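Cunditz puts gripper order on hold, wants second table first

13 January 2019

Quick one from the budget round at Cunditz. The laundry-folding project is getting its money for the year, just not in the order people expected.

The plan as filed in the fall was to buy 6 more pairs of hand-held grippers from Bansal at $1295 a pair, then worry about floor space later. Now flipped. Two new work stations get built first, grippers come after, probably in two batches. Robot arms (Fatau is quoting) stay on the list but with no dollar figure next to them yet.

Why the switch? Table time. Operators are waiting on a free station more than they are waiting on tools, acording to the planning note sent out with the budget. More grippers would just sit in a drawer.
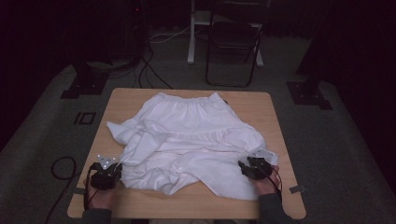

Both grippers on a white garment with a gathered waistband, at the tabletop station.

Soft stuff like this is the slow part of the work. Towels go quick. Anything with elastic in it bunches up and has to be spread again, and the note allows extra hours for it.

Also in the budget: spare cables, replacement jaw pads, a service contract. Volex had offered a lease deal covering the whole kit, turned down as too long at 14 months. Could come back if they shorten it.

Still open is who pays for the electrical work at the new stations. Facilities says the project, the project says facilites. Delivery on the first station is quoted at some 6 weeks from signing, and nothing is signed so far.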